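How to write your own wedding vows without panicking

Friday, September 4, 2020

I left mine until the week before, so please learn from me and start in good time!

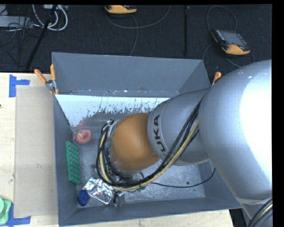

Get a notebook and scribble down anything you love about your other half, in any order, for 7 evenings. Don't try to be poetic. Mine had a whole page on toast.

Next, agree the basics together: how long, how soppy, and whether jokes are allowed. Bayu and I settled on up to 88 seconds each (his idea, he'd timed himself in the shower).

Now pick your best three or four bits and join them up. Start with a memory, then say what you're promising. My first go was 374 words and far too long, so I read it aloud to my friend Dewanti and crossed out every line where I ran out of breath.

Ask your celebrant whether you need any set legal wording as well, and where it goes.

Copy the final version onto a small card in big writing. Phones lock themselves at the worst moment – ask me how I know – and give a spare card to whoever has the rings. Practise standing up, slowly, with a tissue up your sleeve.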